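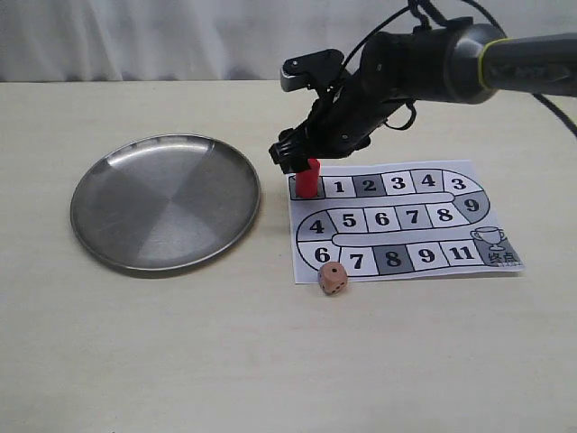 The gripper holds the red playing piece at the start of the track, with the die in front of the board.

Moving a counter along a board game is easy for a robot if it only ever has to do it once. Doing it turn after turn, when each move depends on the last throw and on where the piece already stands, is a good deal harder. That problem has kept a small team at Skullik busy since November.

The method they have settled on is called Forora. Most systems of this sort learn a whole task from start to finish by copying a person who steers the arm. Forora splits the job in two. One part of the program reads the die and the board and writes down a short note, such as "piece on two, move four". The other part sees only that note and the camera picture, and works the arm.

"We wanted to know where the mistakes came from," says Vija Jõgi, who leads the work. "With a single model you see the piece go to the wrong square and you can't tell if it misread the die or if the hand slipped."

The team recorded 800 moves by hand to train the system, then tested it on 176 new ones. Forora put the piece on the wrong square 14 times. A single model trained on the same recordings, known in the lab as Clilitz, did so far more often, mostly at the bends, where the track doubles back and the next square lies in the opposite direction.

When Jõgi's group went through the notes, they found that only 5 of the 14 errors were faults of movement. The rest were already wrong on paper before the arm set off — a misread throw, or a piece placed one square behind where it stood.

There are limits. The board was always printed on a flat sheet, and each test had one piece on the track. With two, the fingers would need to reach between them, and the team has not tried that yet.

The next round of tests will use a board from the Ekwueme set, with a longer path and squares that send the player back. Recording for it starts on Monday.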